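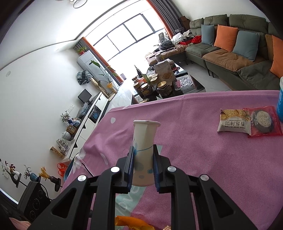 Pylyp Horobets, Plollport | July

Filed under: Home & Household Studies

3.2 Food kept outside the kitchen

Earlier work on household storage has mostly looked at cabinets and refrigerators. In the Cornitz survey we asked about the living room as well, and 20 of the homes that replied kept at least some of their packaged food there. The room in Figure 2 is typical of this group. Snacks are mostly divided between two surfaces, a table with a pink cloth and a glass coffee table in front of the sofa, and the two hold different kinds of packages.

Figure 2. Living room with snack packets and a paper cup on the cloth-covered table, and jars and a larger snack bag on the coffee table.

The small packets are on the cloth. One is labeled GREEN ONION CRACKER, and the packet next to it holds a round dark cookie. These are single portions, the kind a person opens and finishes in one sitting. The paper cup belongs with them in our coding scheme, under "short stay" items. The coffee table carries more of what we coded as "long stay": glass jars with gold lids, a big bag of crackers, and a tray of wrapped goods. A small picture stands upright among the food. Display objects of this type were common on coffee tables across the survey and were not counted as storage.

Seating seems to matter more than distance from the kitchen. Long stay food was usually put within reach of the main seat, in this case a green sectional with blue and orange pillows. Soft furniture also took overflow of other kinds. The far end of the sofa holds a pile of clothes and fabric, a cardboard box rests on top of the back, and the ottoman near the window has things piled on it too. We follow Vasylenko in treating such piles as a separate class from food, even where both occur in one room.

Item coding was done twice, with a gap of 10 days between passes. The full list has 3343 entries. Packages whose contents could not be identified were coded by container only.

Comments (3)

Gileck_reader: Did you code cups separately from food? Table 1 lumps them together but the text says short stay items.

P. Horobets: Together in Table 1, separately in the appendix.

mornings_only: We have two jars on our coffee table that have been there since the spring. Long stay sounds right.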